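# Umier house set: notes for people deciding what to buy

Hi! I'm Zofia Stępień and I look after this dataset and, lately, the spreadsheet that goes with it. I started this README as a plain data card and it kept turning into a budget document, so I gave up and let it be both. If you only want to load the files, skip to Layout.

## What you get

2,043 episodes from a simulated household, split into 31 tasks. Most are moving around and finding things, and a smaller share are tidying. Everything is rendered, we own no real house (I wish), and the textures are low-res on purpose so that four environments fit on one card. Floors that meet at an angle come out with jagged edges at this setting. If your perception model hates that, plan for the bigger render option and read the part on GPUs before you promise your boss anything. 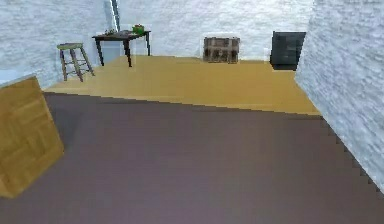
Our first plan was to buy the mobile base from Bornska in September and collect everything on hardware. Then I sat down with the quote one Wednesday and added what the quote left out: spare batteries, the extended warranty, a safety scanner, shipping, and a person to stand next to it all day. That person is the expensive part! So we moved the base to next year and spent the money on compute and storage.

## Planning for compute

We run 4 workstations from Urbańczyk, all the same model, and I'd buy them the same again. Mixed machines looked cheaper on paper, but I lost so many evenings to driver differences that I don't want to think about it. A few things I'd put in the budget from day one:

- storage for raw renders, plus the same amount again for backup
- a real network switch (ours was a hand-me-down and it showed)
- power and cooling for the room, which comes out of a different budget at our place and took ages to get signed
- license renewals for Cunex, our scheduler, billed per seat

Rooms with lots of separate objects, like the bathroom with tools on the floor, take longer to step than the open ones. Time your busiest room before you size anything. I timed an almost bare one and had to go back and ask for more money, which was a fun meeting.
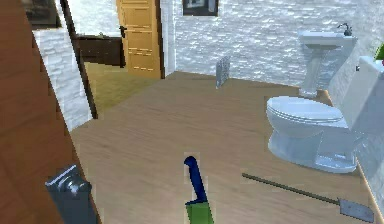
If you're buying an arm later, don't pick the gripper yet. I know the bundle discount is tempting (it got me too, nearly), but run the tidying tasks in simulation first and look at which handles your policy struggles with. Thin ones have been our trouble spot, and they changed which fingers I asked for quotes on.

## Layout

- episodes/ has one folder per task
- splits/ has the train and test lists
- costs/ has my spreadsheet with the prices blanked out, because vendors get touchy

The test split uses room arrangements that aren't in train. Please keep it that way if you add your own.

## Known gaps

No people, no pets, no stairs. Contact physics is fine for pushing and pretty poor for anything soft, so don't use these episodes to justify buying a towel-folding robot. I'll add the hardware numbers to costs/ once the base order goes through.

Contact: Zofia Stępień, Umier dataset desk | © Umier | Back to top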